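Gritider Challenge

From the Brolel Robotics wiki, the free club encyclopedia

The Gritider Challenge is a student robotics competition in manipulation, held every November at Castellanos Technical College. Teams of high school and first-year college students teach a robot arm to do household chores. The tasks are small ones: folding, sorting, hanging, unstacking. Driving robots are not allowed, and neither are throwing tasks (see Rule changes).

The event is run by the Brolel Robotics Club, which also hosts a weekly build class on Saturday mornings. Most of the club's yearly work leads up to it.

Contents
1 History
2 Format
3 Equipment
4 Tasks
5 Data days
6 Scoring
7 Rule changes
8 Hanger task
9 See also

History

Started as an end-of-term project in the college's intro automation class. The assignment was to pick up a sock. Three groups managed it, the rest ran out of time, and the instructor let everyone come back in the spring to try again. That second attempt is counted as the first Gritider, though the name was not used until a year later.

The name comes from the team that won the sock rematch. Older pages on this wiki spell it Grit Rider, which is wrong.

Moved from Room 10 to the main workshop after the fourth edition, when teams from outside the college were let in. Entry was free until then. There is now a small fee that covers lunch and spare servos, mostly servos.

Format

One day. Doors at 8 a.m., first runs at 9:30, finals after lunch. Each team gets a bench, a power strip and a practice slot. Teams bring their own laptop and their own trained policy or hand-written program; both kinds compete in the same bracket. Hand-written programs won the early years. Learned policies have won every edition since the towel task came in.

A run lasts 306 seconds. The odd number is a leftover from the class timer, which was set to five minutes and had a six second beep at the start that nobody could shut off. The timer is long gone, the rule stayed.

A judge resets the objects between runs by dropping them from a hand's height onto the bench. No arranging. Teams may ask for one re-drop per round.

Equipment

Arms are supplied. The club owns four Morkano arms, a six-joint desktop model with a parallel gripper, bought used and repaired many times over. Arm 3 pulls to the left and has done so for years. Teams draw lots for arms and whoever gets Arm 3 is allowed ten extra minutes of practice.

Fingers may be swapped, pads may not be sticky. Tape is fine on the finger but not on the pad. Suction was tried once and is now listed under banned items, along with magnets and hooks.

Benches have white tops. Earlier ones were bare wood, and camera-based teams complained about the grain. The white tops brought their own trouble with glare in the afternoon, so finals benches are moved away from the windows.

Tasks

Each edition has a fixed task, announced in September, and a surprise task announced on the morning. Fixed tasks so far have included:

Sock pairing
Towel fold, two folds, any direction
Cup unstacking
Cable coil
Hanger separation

Surprise tasks are kept easier. The best recieved was lids onto jars. The least liked was the bread bag, which no team finished.

Data days

Since learned policies took over, a good part of the student work happens before the contest. The club holds data days, open to all entered teams, where students record demonstrations by hand. A student holds a gripper tool with a camera on it, does the task over and over, and the recordings are pooled. Any team can train on the pool. Private recordings are allowed too but have to be declared.

The pool stood at 2526 demonstrations after the last count, of which 2000 are released to teams. The rest are held back for judges to check policies against, and a few are just bad: dropped objects, sleeves over the lens, one long one of the ceiling.

Beginners usually start on data days. No coding needed, and a first-timer is useful within the hour. The Saturday class gives credit for it – one lab mark per full session, provided the log sheet is filled in.

Scoring

Points for each object handled to completion. Half points for partial. Minus one for anything knocked off the bench. Ties go to the faster run, then to the earlier entry form.

No points for style. Asked for every year.

Rule changes

Throwing banned after the cup edition.
Human hands must stay behind the yellow line once the clock starts.
Teams limited to six members.
Re-drop cut from two to one per round.
Policies must be frozen by 8:45 a.m. – no retraining over lunch.

Hanger task

Hanger separation is the hardest of the fixed tasks by average score. Wire hangers are dropped in an overlapping pile and the arm has to lift one out clear of the rest and lay it in the marked zone. Thin wire gives the gripper very little to close on and a small error in height means the pads shut on air. Hooks catch. Shoulders slide under each other.

Two approaches are common. Neck-first teams grip at the twisted part below the hook, where the wire is doubled. Shoulder-first teams take a long straight run of wire and drag before lifting, which is quicker but tends to bring the second hanger along. Neck-first has the better record in finals. Students recording the task are asked to do both in equal share, and to vary where the hooks point.

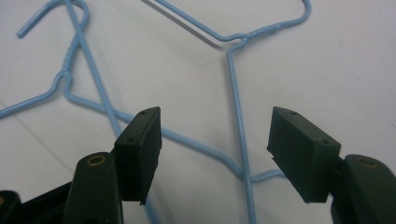 Two light blue wire hangers, overlapping, with the tips of the hand-held gripper open over the tabletop.

Depth is the usual weak spot. A wire lifted slightly off the bench throws a shadow, and early policies went for the shadow. More recordings under different lamps helped some, mixed-height drops helped more. Teams still argue over weather a wrist camera alone is enough; the rules permit one extra overhead camera but most leave it off.

Plastic hangers were proposed as a beginner version. Under discussion, see talk page.

See also

Morkano arm, repair notes
Saturday build class
Towel fold (task)
List of banned items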